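Clearing a Slow Bathroom Sink Drain

These steps apply to a single-bowl bathroom sink with a pop-up stopper and a plastic P-trap. Metal traps come apart the same way but usually need slip-joint pliers. Allow 40 minutes.

What you need

Bucket, at least 9 quarts
Rubber gloves
Flashlight
Plastic drain strip or short hand auger
Old bottle brush
Replacement slip-joint washers, 1-1/4 inch
Rags

Do not start if chemical drain cleaner has been poured in recently. Flush it according to the label first.

Step 1. Remove the stopper

Some stoppers lift straight out. Others need a quarter turn counterclockwise. If the stopper does neither, it is held by the pivot rod under the sink. Unscrew the pivot nut at the back of the tailpiece, slide the rod out, and lift the stopper from above. Note which hole in the clevis strap the rod came from.

Step 2. Clear the tailpiece

Push the drain strip down until it meets resistance, twist, and pull up slowly. Repeat until it comes up clean. Most slow drains are blocked in the first few inches, where hair collects on the pivot rod. Run the tap for a minute. If the water drains freely, go to Step 4.

Step 3. Clean the trap

Set the bucket under the trap. Loosen both slip nuts by hand and lower the trap. Empty it, brush out the inside, and check the washers for cracks or flat spots. Look into the wall pipe with the flashlight. If it is blocked, feed the auger in and turn it clockwise while pushing. Refit the trap with the beveled side of each washer facing the joint. Hand-tighten, then add a quarter turn at most.

Step 4. Flush the overflow

The overflow channel runs inside the bowl wall and joins the drain below the stopper. Residue in it causes odor even when the main drain is clear. Work the brush into the opening, or remove the cover if it is the removable type, then pour in warm water from a jug with a narrow spout. 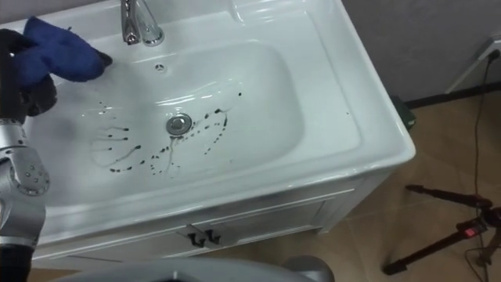
Step 5. Test for leaks

Refit the stopper and pivot rod. Close the stopper, fill the bowl to just below the overflow, and release it all at once. Wipe each joint under the sink with a dry rag and check the rag for moisture. Tighten any damp joint slightly and test again.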